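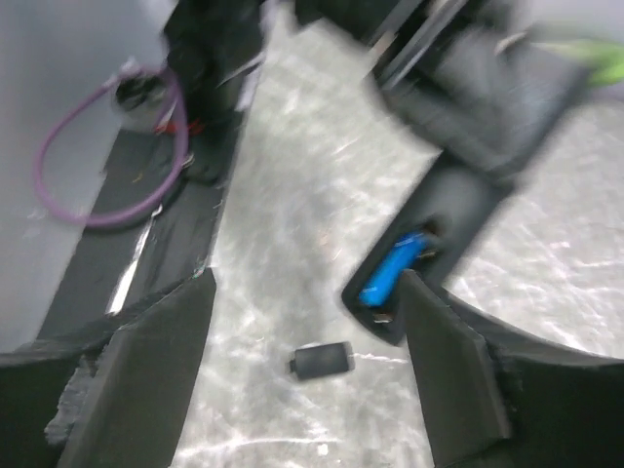
Fig. 126. Wrist view, fingers wide apart, with a small black cylinder between them.

14. Running the Tellano at an open day

Showing the arm to visitors is the best part of owning one! This section takes you from a cleared room to your first pick in front of a crowd. Finish the set-up in section 2 before you start, and allow yourself a full practice run the evening before.

Getting the table ready

1. Wipe down the work surface and put the bowl and the small parts within reach of the arm.
2. Mark the visitor line on the floor with tape. Everybody stays behind it while the arm has power, and that includes the presenter.
3. Turn on the wrist view and send it to the big screen. People love seeing the job from the hand's side, so angle the screen toward the door.
4. Move the arm slowly through its whole reach and watch the cables. If one pulls tight, stop and give it more slack.

CAUTION: Keep the stop button in your hand for the whole demonstration — not on the table, not in a pocket.

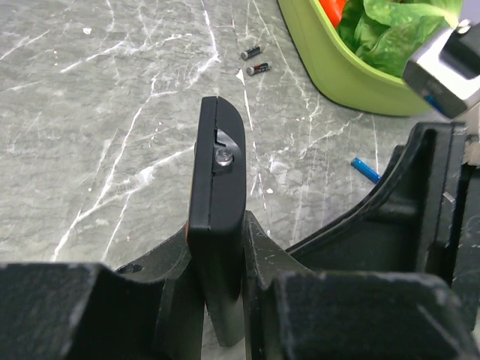
Picking small parts is the demo we'd open with, every time. Start with one part lying well clear of the others and let the room watch the approach at low speed. Batteries make a good target. AAA cells are short, and the colored casings, orange-red bands on two of them and bright blue on another, give you an easy way to tell visitors which one you're going for. Ask a child to call the color and you'll have the whole room leaning in!

5. Select Slow on the pendant and bring the hand over the part.
6. Close the fingers, lift a little, and pause so people at the back can see.
7. Set the part down and open the fingers fully before moving away.

Note: A missed pick is fine. Back off, talk through what you're changing, and try again. At our October open day the second tries got the loudest cheers. 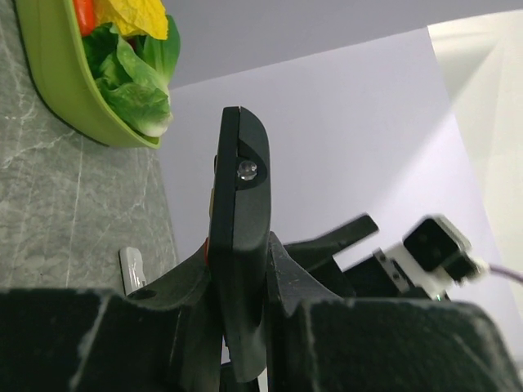

Fig. 127. Wrist view beside the lime-green bowl of vegetables.

Taking questions

8. Park the arm and switch off motor power before anyone comes past the line.
9. Let visitors look closely at the fingers, scuffs and all. Most want to know how hard they squeeze, so keep the force table from section 2 handy.

Demo script by Christos Drakos, Nernora training group.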